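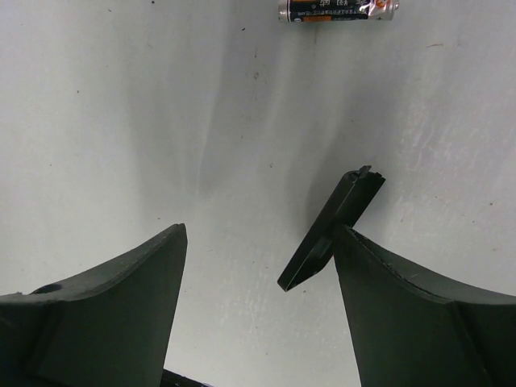 Battery swaps with the Prundow bench arm: setup tips

The Prundow is a tabletop arm kit with a two-finger gripper, sold for small repair benches. We use it for remote controls and wall clocks that come in with dead cells. These notes cover battery work only.

Work surface
Use a plain white top. Black covers are easy to find against it, for the arm and for you. Wipe it down between jobs — grit ends up in cover latches.

Fingers
The stock fingers are molded and come to a point. Check the upper rims for wear each month. Replacement pairs are sold by Tivon, part 3641.

Covers
Grip a flat cover by its long sides, near the middle. Keep the fingertips off the latch tab. Set the grip force to 19 for thin plastic and 21 for anything with a rib. If the cover pivots in the grip, put it down flat and pick it up again.

Old cells
Put the cell down well away from the cover before the next move. Any cell with a torn wrapper goes out of service, even if it still tests good. Bare metal can short against a contact spring. Tape both ends and take it to battery recycling.

What the kit does not do
It will not read polarity marks. Hacer Kaplan wrote a short routine that stops the arm and waits for a key press before the new cell goes in, and we leave it on for every job.

Log
The counter stood at 2,678 cycles on 30th July. Finger screws were tightened once in that time. The next full check is in October, when the wrist cable gets replaced too.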